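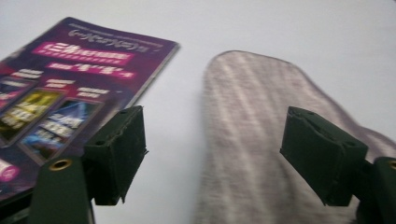 Hand-held gripper, wrist view. Purple brochure at left, grey fabric item at right, pads open. Motion blur present.

Workshop notebook, January. Entry by Tiina Turunen.
Bench 2, session opened 09:40.

Purpose of session

To record hand-guided demonstrations of the table-clearing task for the Dabbas set, using the hand-held gripper with foam pads. The task consists of two moves: the fabric item is picked up and placed in the tray, and the brochure is then slid to the edge of the table and lifted. The order is fixed for this set. Colleagues wishing to record the reverse order should open a separate set.

The target remains 100 accepted demonstrations. The running count of accepted and rejected recordings together stood at 682 across all Dabbas tasks at the start of the morning.

Equipment

Gripper: hand-held unit, green fingers, foam pads as fitted. The pads show wear on the top faces and the edges have begun to fray. They were left in place, as a change of pads in the middle of a set would alter the grip. Replacement is to be considered when the set is closed.
Recording software: Zirero, current workshop build.
Playback arm: Neltex, bench 2, not powered during recording.
Surface: white, matte. Wiped before the first recording.

Observations on blur

The picture at the head of this entry shows the fault that occupied most of the morning. The lettering on the brochure is smeared, and so is the weave of the fabric. The large white lettering on the pink banner can be made out as lettering, but the small line along the top edge cannot be read at all. The pads are open on either side and no grip has been made.

Blur of this degree was found chiefly in the opening part of each recording, when the hand travels from the rest position to the table. It was less frequent during the closing of the pads. The operator's natural habit is to move quickly until the object is near and then to slow down. A person watching the bench does not notice the speed, and it became apparent only on review.

Three measures were tried, in the order given.

(a) Slower approach. The operator was asked to take twice the usual time over the first part of the movement. Blur was reduced. The movement became uneven, however, with small stops and corrections, and on playback these stops were copied faithfully by the arm. Not adopted.

(b) Shorter exposure. The setting was lowered by one step in Zirero. Lettering on the brochure became sharper. The picture was darker overall, and the green of the fingers lost detail in the lower corners. Adopted provisionally, with the bench lamp raised to its second position.

(c) Nearer rest position. The starting point of the hand was moved closer to the table and marked with tape. The travel is shorter and the operator has less reason to hurry. Adopted.

With (b) and (c) together, the review at 11:15 was satisfactory. Recordings made before that time have been retained but marked "approach blurred" — they are not to be deleted without my agreement, as the closing and lifting portions may still be of use.

Observations on the grip

The fabric item is soft and gives the pads little to close upon. The better demonstrations came when the operator lowered the fingers until they touched the table and then closed slowly, so that the material gathered between the pads. Attempts made from a greater height caught only the upper layer and the item slipped on lifting. Three such attempts were rejected.

The brochure presents the opposite difficulty. The cover is glossy and it lies flat, so that it cannot be pinched from above. One finger is pressed down on it and the whole is drawn towards the operator until part of it overhangs the table; the second finger is then brought underneath. Operators should press with the flat of the pad and keep the wrist level.

Remote control trial, 14:00

A short trial was carried out with the Neltex arm under remote control, using the Clodomex hand controller, for comparison. The fabric item was picked up without trouble. The sliding of the brochure was not: the operator cannot feel how hard the finger is pressing, and the arm halted on its force limit at each attempt. The brochure move will therefore be shown by hand only. The limit has not been changed.

Outstanding

Confirm the lamp position and mark it on the stand.
Enter the new exposure value on the bench card.
Run playback of the afternoon recordings on the arm, fabric item first.
Order foam for the pads — same thickness as at present.
Decide whether the blurred approaches are to be trimmed or left whole.

Bench closed 16:30. T.T.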